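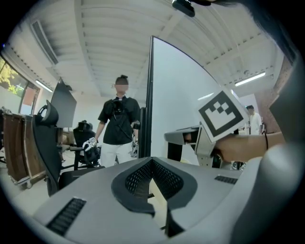
# 7 March 2018: burnt honey base, batch 1401

Third go at the burnt honey. The last two were too soft out of the cabinet and slumped in the cup before anyone had a spoon in them. Honey drops the freezing point a lot more than sucrose does, weight for weight, and I hadn't taken enough sugar out to cover it.

Changes from the previous batch:

- honey down to 100 g per 1000 g of mix
- sucrose trimmed again, dextrose out completely
- skim milk powder up a touch to keep the solids where they were
- same stabiliser blend, same rate
- salt unchanged

## Cooking the honey

Used the Murkby bush honey from the open bucket. It was crystallised down one side so I warmed the bucket in the sink first and stirred it through before weighing. Took it further than last time, to a colour between strong tea and cola. It foams hard near the end and needs the tall pot. Killed it with warm cream in small additions. Cold cream last week seized it and I spent ages chasing lumps with the stick blender.

Weigh the honey after cooking, not before. It loses water on the stove and the sheet from the last batch only has the raw weight on it, so those two aren't properly comparable. I've added a column for it.

## Pasteurising and ageing

Ran it through the small Droko vat. Nothing unusual. Strained it into the tub, fine sieve, some dark specks left behind that tasted bitter. Into the fridge overnight. Viscosity in the morning was noticeably thicker than the plain white base, coats the spoon and stays there. Joris Maes thinks the stabiliser could come down a bit now that the milk powder has gone up. He's probably right, but I don't want to move two things at once.

## Churning

Pulled it when the dasher note changed. Overrun worked out to 33 per cent by the cup method, which is a little higher than I like for this one. The texture coming out was good all the same: dry-looking surface, clean ribbon, no greasiness on the paddle. Filled the flat trays plus a few tasting cups and got them into the blast freezer quickly.

## Tasting, after hardening

Scoops properly. Holds its shape in the cup and the melt is slow and even. That fixes the main complaint.

Flavour is where it needs work. The front is lovely, toasty with a bit of bitter orange peel about it, and then it finishes short. I think the extra milk powder is muting it, there's a cooked-milk taste sitting over the top. Joris got the same thing and also found it slightly sandy on the second spoonful. I couldn't pick up any sandiness. Keep a cup back and try it again in a fortnight, if the lactose is going to come out of solution it should be obvious by then.

We had it next to the Grastgate honeycomb tub from the supermarket for reference. Theirs is much sweeter and a lot airier, and the honeycomb bits had gone chewy. Not really the same product, though the colour is near enough to be useful.

## Next batch

- swap part of the milk powder for glucose syrup solids (check what's left in the Wong bag before ordering)
- hold the honey at the same rate and the same colour
- a pinch more salt
- pour the mix in slightly fuller, see if that brings the overrun down
- half the batch with a swirl of uncooked honey, half plain

The swirl will need something to stop it running to the bottom of the tray. Straight honey never freezes hard at cabinet temperature and it wanders. Could cook it with a little butter, or thicken it with pectin. I'd try pectin first because the butter version will cloud.

Would like this settled before May so it can go on the winter list with the poached quince. Labels for the trays are done. Sieve insert is bent again, use the other one.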